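Rana Two-Arm Station: Demonstration Guide

## 4. Running the kitchen demonstration

Use this section when you show the Rana station to visitors. It covers the simulated kitchen task only. For demonstrations on the physical arms, see Section 6.

The demonstration runs in Setgate, the simulator installed on the station computer. The physical arms stay powered off.

### 4.1 Before visitors arrive

1. Turn on the station computer and the wall display. Allow two minutes for the display to wake.
2. Check that the arm power switch on the back of the cabinet is set to OFF and that the key has been removed.
3. Log in with the **Visitor** account. It can't change saved tasks.
4. Open Setgate and choose **File > Open Set**.
5. Select **Kultico Kitchen** from the list. The set contains 134 objects and may load slowly the first time.
6. Open the **Tasks** tab and enter task number 663.
7. Press **Reset**. Both hands return to their starting pose with the fingers open.

> **Caution:** Do not run the demonstration from the Operator account. A command sent from that account can reach the physical arms if the cabinet is powered on.

### 4.2 Setting the view

1. In the **View** menu, choose **Over Counter**.
2. Set the width to **Wide**. Black bands at the top and bottom of the display are normal in this mode.
3. Turn off **Joint Labels** and **Contact Lines**.
4. Press F9 to hide the side panel.

Note: If the picture stutters, set **Shadows** to Low. Leave the surface textures alone. The countertop looks flat and gray without them.

### 4.3 Running the task

1. Ask visitors to stand behind the floor tape so that everyone can see the display.
2. Press **Start**. Playback begins at half speed.
3. Press the space bar to pause when the right hand is next to the croissant. Point out the thumb on the near side and the fingers reaching past the rim of the plate. The left hand is open and holds nothing at this point.

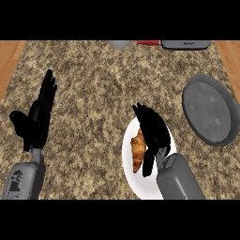
4. Press the space bar again to continue.
5. When the task ends, press **Reset** before taking questions.

If a run stops partway with the message *Target lost*, press **Reset** and start again. Two failed runs in a row mean the set should be reloaded from the **File** menu.

### 4.4 Letting visitors take control

Visitors may use the hand controllers after one full playback. Plug the controllers into the front ports and choose **Mode > Manual**. One person at a time. Wipe the grips between users.

Note: Controllers labeled Plislow need the older driver. If the simulated hands drift while the controllers are lying on the bench, select driver 1952 under **Settings > Input** and press **Center**.

### 4.5 Closing down

1. Choose **Mode > Playback** and unplug the controllers.
2. Close Setgate. Answer **No** if asked to save the set.
3. Log out of the Visitor account and turn off the wall display.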